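Vellham Pantry Corner: progress report, January

We're five months in and I'm so pleased with where the corner has got to! When we wrote to you last, the snacks were still going out of two plastic tubs in the hallway, and people had to dig. Now there's a proper sorting table, and the evening packing goes faster than I dared hope (most nights we're finished before 7).

Since the last report we have packed 196 bags. The Nông order comes in on Thursday and gets unpacked the same afternoon. Dry biscuits and wafers go together, bread things go with bread things, and anything small gets kept to the sides so there's a clear patch in the middle to pack on. The teal carpet over the tabletop was Sơn Đinh's idea and I love it, packets don't slide about the way they did on the bare top. The woven folding screen behind the table makes the place feel like a little room of its own.

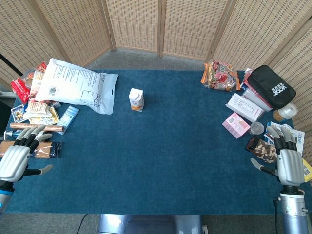 Duyên Đỗ would like us to go further with the labels. Her note after the last packing night reads: "The sorting is so much better, but I still have to turn every packet over to find the date. Could we put a colored sticker on the front when things come in? And please can the bread stay on top, it got squashed twice."

Both are going in. The stickers are already ordered from Keltisix and come out of the supplies line, so there's no change to the total. For the bread we're trying a separate tray.

Still to do: a second shelf for the wafers, a shorter packing list, and a decision on whether Girkell can take the overflow in spring. They sound keen! Spending is on track and the receipts are attached as usual.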